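## 3. Hanging a picture with the Barbier rail

Please read the whole section before you drill the first hole.

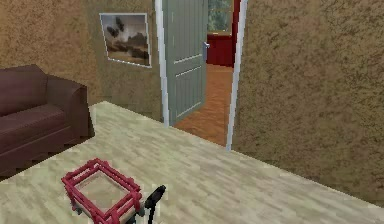

The Barbier rail is made for one or more framed pictures on an inside wall. It is fixed once, and after this you can move the pictures to the left or right without making new holes. Before you begin, decide where the picture will hang when it is finished, and only then think about the rail. Many customers want the picture over the sofa, but it can also hang to one side, like the landscape in the thin, pale frame on the wall to the right of the dark sofa. In such a position the tall backrest does not come near the frame, and you can reach the hooks without kneeling on the seat. Hold the picture on the wall with the help of a second person and look at it from the door and also from a chair. Mark the top edge of the frame with a soft pencil.

### 3.1 What you need

- the rail, with its two end caps
- the bag of screws and wall plugs (bag marked 2611)
- two hanging cords with hooks
- a drill, a spirit level, a pencil and a tape measure (not supplied)
- a step ladder which stands firmly on your floor

If something is missing from the bag, do not replace it with a screw from your own box. The head of a normal screw is often too high, and the hook will then stop when it passes over it.

### 3.2 Fixing the rail

1. Measure upwards from your pencil mark and draw a second mark 300 mm above it. This is the lower edge of the rail.
2. Hold the spirit level at the second mark and draw a light line, as long as the rail.
3. Check behind the line for cables and water pipes. Use a detector, and look also where the switches and sockets are. Cables usually go straight up or straight down from them.
4. Hold the rail on the line and mark the holes through it.
5. Put the rail away and drill the holes. The depth is 5 mm more than the length of the plug.
6. Clean the dust out of the holes and press in the plugs until they are level with the wall.
7. Screw the rail on, beginning with the middle screw. Do not tighten any screw fully until all of them are in.
8. Check with the spirit level again, then tighten.
9. Push on the end caps.

**Caution:** Do not drill directly above or below a switch or a socket, even when the detector shows nothing.

**Note for walls with a rough finish:** On a textured or sponged wall the pencil line is difficult to see. Use a strip of paper tape and draw on the tape. The rail will touch only the high points of the surface, and you may see a small gap behind it. This is normal. Do not try to close the gap by force — the rail will bend and the hooks will not slide. If you like, you can fill it with Drilelar paste, which can be painted after 3 hours.

**Note for old plaster:** If the plug turns in the hole, stop. Fill the hole, let it dry completely and drill again a little to the side. The slot in the rail allows for this.

### 3.3 Hanging the picture

1. Put one hook into the rail from the open side and turn it until it clicks. Do the same with the other hook.
2. Let the cords hang down and bring the picture close to the wall.
3. Fasten the cords to the two rings at the back of the frame. Both cords must carry weight. Never hang a wide picture on one cord only.
4. Move the small brake on each cord up or down until the frame is level.
5. Pull gently downwards on the frame with one hand, and keep the other hand under it.

After one week please check the level again, as new cords become a little longer during the first days. In rooms which are heated from October on, it is good to check the screws also at this time of year.

**Caution:** The rail is not for mirrors, shelves or plant pots.

### 3.4 Spare parts

Hooks, cords and end caps can be ordered from Cloltwood, Wumstead. Please write the number from the screw bag on your order.

Text of this section: Skarphéðinn Frandsen, revised 29 Dec 2019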